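Cell 2 weekly check, packing side, Grimshaw
Checked by: Gunvor Lie, with Jonatan Amundsen 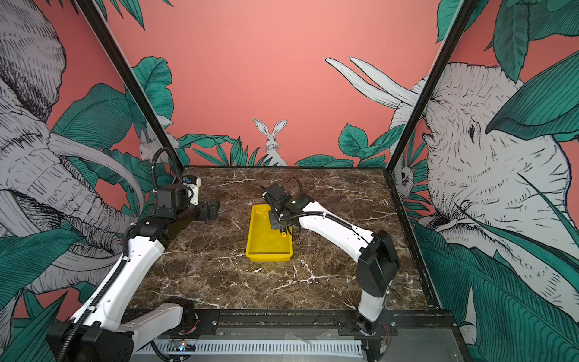 1. Emergency stop reachable from both operator positions. OK

2. Arm bases, bolts tight. OK. Retorqued in August.

3. Cables clipped, no rubbing. OK, look again next week.

4. Tray placed before start. Comment: Ulla used to fill these by hand and now checks them for two cells. She wants a stool at the second one.

5. Operators signed off on restart. NOT OK. Three people on evenings still have no training. Florian to book.

6. Break cover. Comment: the arms keep going through lunch, so someone gets called back most days. Shift plan needs changing.

7. Output log filled in. OK, about 700 trays.

Last updated: 10th October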